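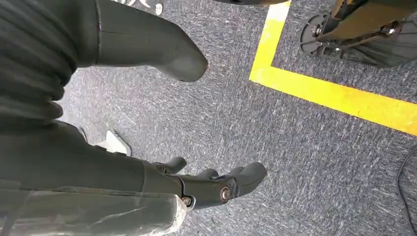 4.2 What went in the box, and what stayed out

I'll start with the thing I got wrong. When I planned the desk study I figured people would use a divided box the way a kitchen drawer gets used, with one kind of object per slot and the same kind in the same slot every day. That's how I use mine at home (coins left, stamps right, don't touch). So the coding sheet I wrote had a box for each slot and a line for its "home" category, and I handed it to Birsen Soylu and Muammer Duman feeling pretty pleased with myself. By the end of the first week they had both stopped filling in the home line. Birsen wrote "depends on what's in there already" across the top of one sheet, and I have come around to thinking that's the main finding of this section.

A quick reminder of the setup. We followed shared desks at four sites in Pemusbridge for seven weeks. At each one a divided box sat out in the open, close to wherever people tended to sit, with no labels and no instructions. Anyone using the desk could put things in it or ignore it. Whenever something small was put down, in the box or on the bare desktop, we logged it. That gave us 682 entries once Sevim Aksoy had gone through and thrown out the duplicates (she was stricter than I would've been, and I'm grateful). Snacks, money, receipts, cards, chargers, glasses, phones, keys — all the stuff that comes out of a pocket when a person sits down.

Paper goes in. That was the clearest pattern we had, and it held at every site. Banknotes, slips, receipts and folded notes to self nearly always ended up inside the box, often within arm's reach of a perfectly good empty patch of desk. My guess is that paper feels like it could get away from you, so a low wall is enough of an invitation. Electronics mostly stayed out. Phones, especially, went flat on the desk on whichever side the person's free hand was, and they stayed there. Glasses behaved like phones, only farther back. Figure 3 is pretty typical of the split.

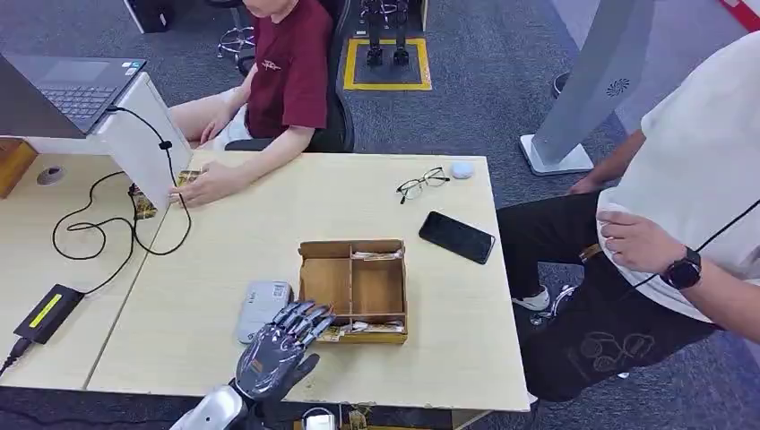 Figure 3. Divided tray with folded banknotes in the back compartment and more folded notes and slips in a front one. The phone and the folded glasses are on the desk to the right of it.

7 shares

What I didn't expect was how messy the paper would be once it was in. I had a "folded" code and a "crumpled" code, and I assumed money would be folded and slips would be crumpled. Both turned up together, in the same slot, a lot. Nazmiye Yurt, who coded the Vinden site, started writing "nest" for any slot where you couldn't tell from above how many pieces there were. I kept her word in the data. If you work with our files and wonder why there's a bird term in column F, blame Nazmiye.

Slot size did matter, though in a more boring way than the drawer idea suggests. People didn't match the object to the slot. They went for the biggest opening they could reach without leaning, and they moved on to the smaller ones when that was taken. Long skinny slots were popular for anything that could be lined up in a row, such as wrapped candies or tea bags, and pretty useless for everything else. At the Himix site one narrow slot held the same pen cap for the whole study. I got attached to it.

Cards were the hard case, and I want to spend a little time on them. A card is flat like a banknote, so by the paper rule it should go in the box. It's also something you use on a device, so by the electronics rule it should stay out. Participants went both ways. Plain cards mostly got dropped in with the paper. Cards with a picture on the face were more likely to be left out on the desk, face up, and several people told us they liked looking at theirs. One woman at the Gökçe site had a beach on hers and got teased about it, and she said it was the only window she had.
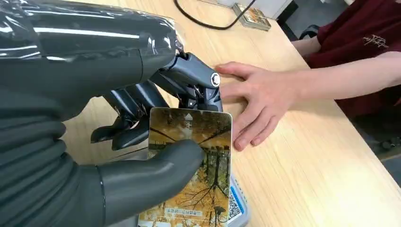 Figure 4. Card printed with an autumn photograph of tall trees and yellow-orange leaves. A white card reader or scanning device is on the table behind it.

I'd be careful with that result. We had far fewer cards than notes, and the picture cards were bunched up at two of the four sites, so it could easily be a site thing. Vignesh Lobo, who read a draft of this section, thinks the reader matters more than the picture. If there's a reader on the desk, the card hovers near it; if there isn't, the card is just stiff paper. I like that explanation better than mine, and we didn't record readers consistently enough to test it. Next time there'll be a column.

Then there's the refill question. We changed what was in the box at set points, at lunchtime, to see if the contents alone would shift where new things landed. The desk, the chairs and the general clutter stayed as they were. With money in the box, people added paper and kept food out of it. With small wrapped snacks in the box, wrappers and more snacks followed, and paper drifted out to the desktop, usually up near the laptop. Birsen's note again: it depends on what's in there already.
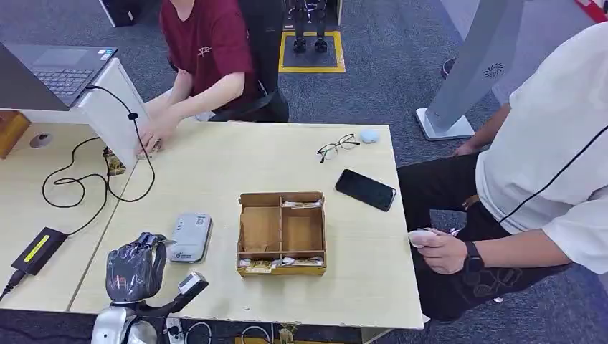

The effect wasn't subtle. Looking only at the first item added after a change, almost 80 percent were the same broad kind as whatever was in there. The phones and glasses didn't care one way or the other. They sat to the side through both versions, which makes me think they were never candidates for the box at all, and that a desk organizer sold on the promise of a phone slot is solving a problem our participants didn't have.

Two loose ends before I move on to the interviews. First, cables. We left them out of the coding because a cable isn't really put down, it just sort of accumulates, and Muammer and I could never agree on where one placement ended and the next began. He'd like it on record that he wanted them in. Second, seams. At sites where two desks had been pushed together, I had the impression that people treated the join as a border and kept the box and their pocket things on one side, with the laptop on the other. I noticed it in July, well after coding had started, so it's an impression and has no numbers behind it. Section 4.3 picks it up again, since two of the people we interviewed raised it without being asked.

4 comments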